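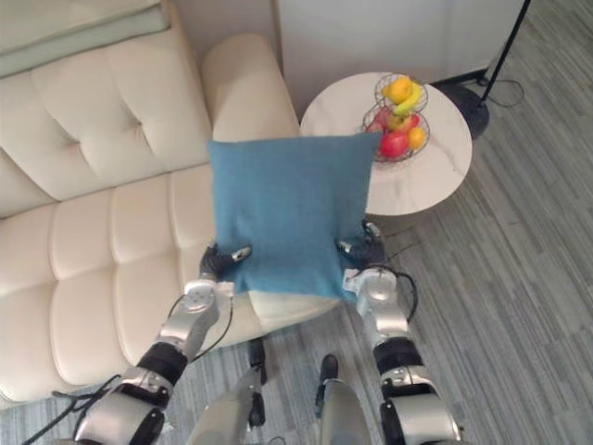
A blue cushion in both grippers, next to the tufted sofa and the fruit table.

Working Alongside a Tidying Robot: Tips for Furnished-Rental Crews

Our crew at Beltamix turns over furnished apartments and show suites. Since April we have worked with a two-armed robot on the living room part of the job, mostly cushions, throws and light items. The tips below come from that work. They are for the people in the room, and most of them cost nothing.

Setting up the room

Clear the floor first. Lamp cords are the main problem on carpet. Run them along the wall and tape them flat with painter's tape, then pull the tape when you leave.

Move side tables 2 feet from the sofa arm if the room allows it. A cushion is wide once it is held out by the corners, and it can sweep a table without the arms ever touching it. Wire fruit baskets, vases and anything top-heavy should go to the kitchen counter until the sofa is finished. If a basket has to stay, take the top tier off.

Open the curtains. Pale leather and a pale wall look much alike in poor light, for the robot and for you.

Cushions

Plain woven covers are the easiest to grip. Knitted covers snag, and so do tassels. We do those by hand and put them on last.

Check the zipper before you hand a cushion over. It should be fully closed with the pull tucked in. A cushion held by its two lower corners hangs on those seams, and a weak seam will open a little more each time. Stitch it or swap it. We keep 4 spare covers in the van in neutral colors.

If a cushion comes down sagging at the bottom, shake the filling back into the corners and give it one chop on each side. The robot does not do this well yet.

Cream leather sofas

Wipe the leather before the cushions go back – dyed fabric can leave color on a damp seat, so dry it with a second cloth. For tufted backs, use a soft brush around each button and work downward. Crumbs collect in the channels of the seat, and a vacuum with a narrow brush tool gets them out. None of this is robot work at our company. It is where the saved time goes.

Gripper care

Fingertips pick up lint and hand cream. Wipe them with a barely damp microfiber cloth between apartments, with the machine switched off. Look at the cables on the arms at the same time and make sure nothing has looped around a chair leg.

What changed for the crew

The crew is still 6 people. No one was let go, but the jobs are different. There is less bending and less lifting, and more checking. Some of us like that and some miss having a room to themselves. The person on robot duty cannot do much else, so we switch at lunch – a full day of watching is more tiring than it sounds.

Ask for paid training time before a machine arrives. We had too little of it at first, and people were learning while guests waited downstairs.

Agree on who can stop the robot. Our rule is anyone, at any time, with no report to fill in.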